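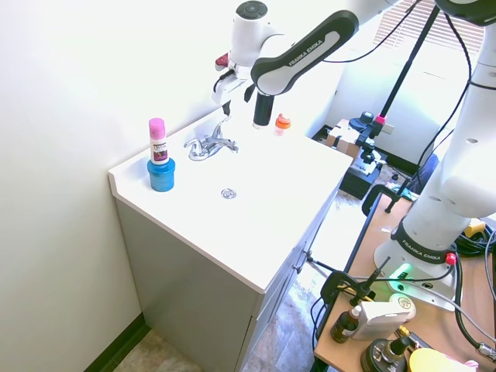
Hulleck bathroom vanity with integrated sink: review
By Baltasar Pastor
Filed under: Bathroom

The Hulleck is a small floor-standing vanity with a grey cabinet and a white top, with the basin formed as part of the top. I bought mine from Workmont for $643. The faucet is sold separately and the one I chose, a chrome single-lever model from Montes, was another $148. I have used both every day since June.

Delivery and assembly

The cabinet and the top came in 2 boxes. Workmont delivered to the front door only, so plan on having a second person to get the top inside. One corner of the larger box was crushed, but the foam had done its work and there was no damage.

The cabinet arrives assembled except for the knobs, which are in a small bag taped inside. The holes for them are already drilled. One door sat lower than the other when I first stood the cabinet up, and a couple of turns on the hinge screws fixed it.

The instruction sheet is poor. It covers the knobs and the hinges and has one drawing for the plumbing that doesn't match the opening in the back panel. I had to enlarge that opening with a jigsaw to clear my shut-off valves. If your supply lines come up through the floor, measure before you order.

Trinidad Arroyo did the plumbing on a Wednesday morning. She had no complaint about the sink itself, but she replaced the washer supplied for the drain with one of her own and told me to throw the original out.

The top

The top is the best part of this vanity. With the basin and counter in one piece there is no rim to caulk and no seam where grime collects. Toothpaste comes off with a damp cloth. I clean it with dish soap and have left the harsher sprays alone, as the care sheet advises.

The front has a raised lip. I wasn't sure about it in the store, but it does stop water running off the counter and down the doors. The drawback is that water also stays behind it. After washing your face you will want to wipe along the front, or it will leave spots as it dries.

Close up: a smooth beige surface, with bright white below its edge.

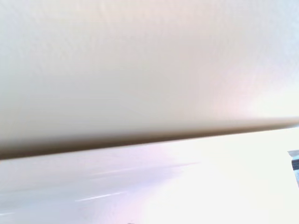
White shows everything. Hair, coffee drips and the orange ring from a rusty shaving cream can have all turned up on mine. They wipe away, but if you don't like wiping, look at a speckled top instead. Urusstead makes one in a similar size that costs more and has a separate basin.

There isn't much counter to spare. The corners will take a container and the odd bottle, and there is some room at the back behind the faucet for something small. Anyone who keeps a full set of toiletries out will need a shelf as well.

The basin

The drain is in the middle of the basin and the slope is good enough that the bowl clears without help. It is wide enough to wash your face in. I have rinsed out sweaters in it, and that was a tight fit.

Splashing depends on the faucet more than the sink. With the Montes fully open the water hits the basin hard and some gets onto the counter. Half open is plenty. The lever moves smoothly and hasn't loosened. Leave space for your hand to swing it if you are fitting the vanity close to a side wall.

The cabinet

The doors are flat, so there are no grooves to dust. The grey is darker at home than it looked on the Workmont site. It goes well enough with my beige floor tile and green baseboard, neither of which I wanted to replace.

The knobs are small metal ones and feel cheap. One worked loose after 3 weeks and a dab of threadlocker has held it since. They are also awkward with soapy fingers. The screw spacing is standard, so you could swap them for something larger.

Inside, the drain pipe takes up the centre, as it does in any vanity. I keep cleaning supplies on one side and spare toilet paper on the other. There are no drawers and no shelf. The underside of the cabinet floor was left unsealed, and I brushed on a coat of primer before it went in.
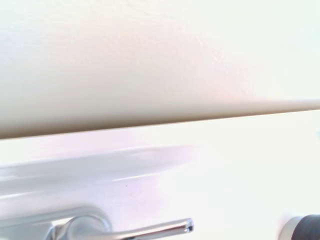

Close up: the beige edge, with a pale curved rim at left.

Would I buy it again?

Yes, for a small bathroom, mainly for the one-piece top. I would order different knobs at the same time and check the pipe positions first. For a family bathroom with several people's things on the counter it's too small.

Good: easy to clean, lip keeps water off the doors, basin drains well
Not so good: weak instructions, flimsy knobs, no shelf inside
Price paid: $643, faucet extra
Bought from: Workmont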